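Why Is a Jumper So Stretchy?

Have you ever pulled a jumper over your head and felt it stretch wide, then spring back to fit you? A cotton shirt can't do that half so well! The secret is in the loops.

A knitted jumper is made from yarn, and the yarn travels along in wiggly rows. Each loop is pulled through the loop below it, then the next one, then the next, until you have a whole row holding hands with the row underneath. When you tug the cloth, the loops change shape. Round ones go long and thin. Let go, and they relax again.

Look closely at any jumper you own (a magnifying glass is brilliant for this) and you should be able to find the rows.
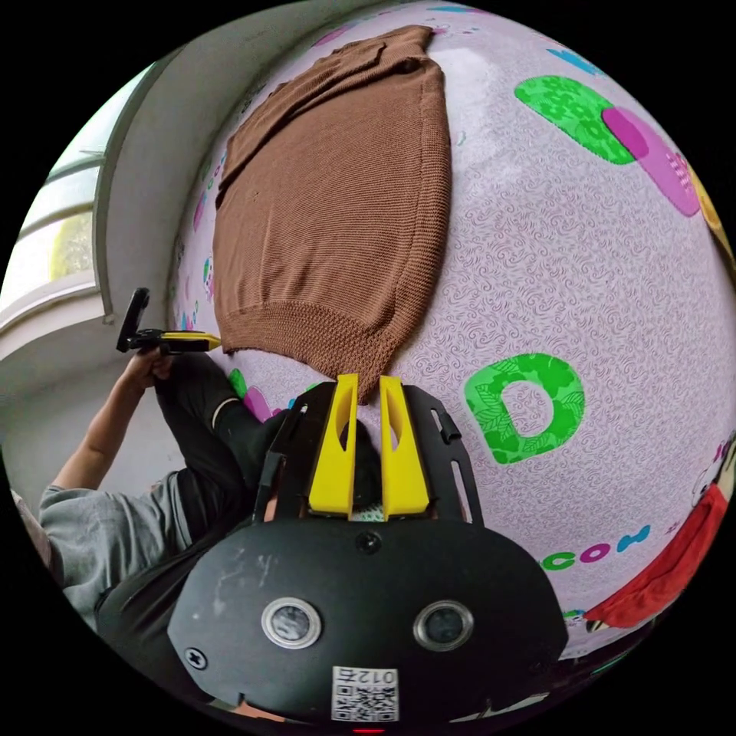
Now run your finger along the bottom edge, the bit that sits on your hips. Does it feel bumpier? That part is called the rib. The knitter swaps between two stitches, one that pokes forwards and one that sinks back, so the fabric makes little hills and valleys. It squeezes up like an accordion and hugs you, and it keeps the wind out on a nippy November morning!

What about folding? 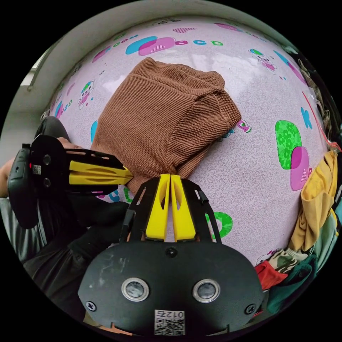

Reading time: 2 minutes

All that stretch means a jumper is happier folded in a drawer than dangling from a hanger. Wool is heavy, and on a hanger it can slowly pull its own shoulders into funny points. Folding is easy once you know the way:

Lay the jumper out flat, on a bed or a table, and smooth it with your hands.
Fold one side in towards the middle, with its sleeve.
Do the same on the other side.
Bring the bottom up to meet the neck.

Don't worry if yours comes out a bit wonky. Danuta Jabłońska, who runs our Friday knitting club in Prudham, has folded hundreds and still gets the odd lopsided one.
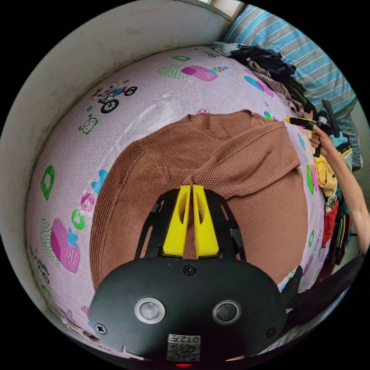 A brown jumper laid out flat, with its waffle pattern showing on the sleeve.

Some jumpers have a pattern of tiny squares with dips in the middle, just like a waffle. Those dips trap air, and trapped air is what keeps you cosy. The jumper doesn't make any heat at all. You do! It simply stops your warmth from drifting away.

Try it yourself: find one knitted thing and one woven thing, such as a jumper and a tea towel. Pull each one gently sideways. Which stretches further? Draw what you think the threads are doing inside.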